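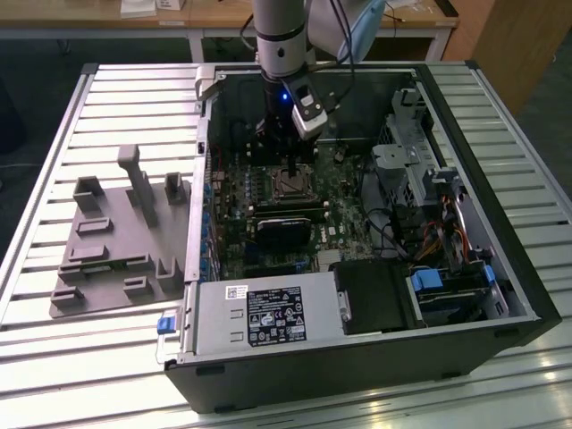 Kurek members: what is new with the CBD oils

Many of you have written to us since spring with the same question: when will the stronger oil be back on the shelf? We are glad to say that the Wulleck shop has it again from Monday, and the pickup point in Flolla will follow when the first boxes are labeled.

The oil comes now in two sizes. The small bottle is for people who want to try it, and the big one is for members who already know their dose. The price of the small bottle stays the same. For the big one we had to go up a little, as our supplier Kondeo changed to darker glass and a better dropper. We think the new dropper is worth it. With the old one it was difficult to take the same amount every evening, and several members complained of oil on their fingers and on the kitchen table.

A few words about how to start, as we repeat them every day at the counter. Take a small amount, in the evening, and stay with it for 10 days before you change anything. Write down the hour and how you slept. A simple notebook is enough. If you take blood thinners, medicine for epilepsy or any other daily medicine, please talk with your doctor or pharmacist first. CBD can change how the body works with these medicines, and our guides are not allowed to give advice on this – please do not be angry with them when they send you back to the pharmacy.

Keep the bottle closed, away from the window, and not in the bathroom. Children and pets should not reach it.

The introduction evenings also continue in August. We had 125 people on the list last season and almost 280 have asked for a place this time, so we will hold each talk twice. The talk is the same in both rooms, only the chairs in Wulleck are more comfortable. It starts at 6:30 p.m. and lasts one hour, with time for questions after it. You can register at the counter or by answering to this newsletter. Please write which town you prefer.

One more thing: empty bottles can be returned in both places. Rinse them with warm water and leave the dropper off, it goes in a separate box next to the door.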